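Dralumow Gets a Second Season, With Fewer Episodes and a New Boss

Plurkomik has ordered a second season of Dralumow, the small-town mystery that ended in November with its lead detective walking into a lake. The streamer made the announcement on 28th January and called the show "a breakout favorite with audiences everywhere." It did not say how many people that means.

It never does. Dralumow spent 4 weeks on Plurkomik's own popular list, which the company compiles itself and which at one point had room for 100 titles. No viewing hours were released for the first season, and a request for them this week was answered with a link to the trailer.

What we do know is that the order is smaller. Season one ran ten episodes. Season two will run six, described in the press release as "a tighter, bolder chapter." Viewers who sat through the ferry episode may agree that some tightening was in order. It is also cheaper, a word that does not appear anywhere in the release. 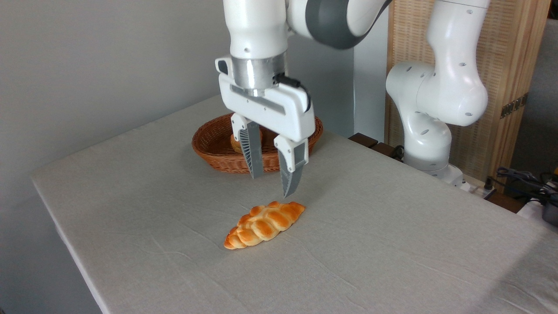 Nam-gil Baek, who wrote most of the first season, is taking over as showrunner. He told reporters on a conference call that the lake ending was "always meant to be a question" and that the answer was planned from the beginning. That would be easier to believe if he hadn't said in November that the finale closed the story for good.

Asked about the change of heart, Baek said he had been protecting the surprise. He took two more questions and left the call.

Casting is another soft spot. The release names nobody from the original ensemble except to say that "familiar faces" will be back. Fans have already started a petition asking for the return of Deputy Woo, the one character who seemed to have read the case file. It had 119 signatures by last night, so the network is probably not losing sleep.

Production company Gustatent, which made the first season, stays on as producer. Filming is due to start this spring, with episodes promised for "next winter," a window wide enough to drive the sheriff's truck through. The first season was promised for summer and showed up after Halloween.

Plurkomik also says it has an option on a third season. An option costs very little and commits the company to nothing, and the streamer held one on each of the two dramas it canceled last year.

All ten episodes of season one are still available to subscribers.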